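TV Writing and Production, Unit 2: Why Long-Running Shows Recast

Welcome back! Last time we looked at how a pilot gets cast. Now we jump ahead many seasons, to a show that has been on so long that viewers think of the characters as neighbors (my favorite part of the whole course).

Our case study is the family comedy Trakach, made by Najafi Pictures. It ran for 1,247 episodes, and the grandmother was played by the same actress for the first 1,082 of them. Then she left, and the writers had 2 choices: write the character out, or bring her back with a new face.

They brought her back. She goes off to visit her sister in Forkent, stays away for a few weeks of story time, and walks in during the September wedding episodes with everybody talking at once. No speech, no wink at the audience – she just starts complaining about the flowers, and the scene is off and running!

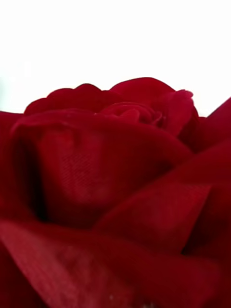 Red rose, close up.

Compare that with Grulto, the hospital drama on your viewing list. Grulto swapped its lead doctor between one episode and the next and gave him a serious, quiet scene right away. Watch how long the camera stays on him, and how few of the regular cast are in the room.

Terms to know: recast, write-out, bridge episode, re-entry scene. A bridge episode is one where the character is talked about but never seen. Trakach used 2 of these, and they're great fun to take apart.

For next class, write a re-entry scene of your own, three pages at most. Pick any character you like, and bring a printed copy – we'll be reading them out loud!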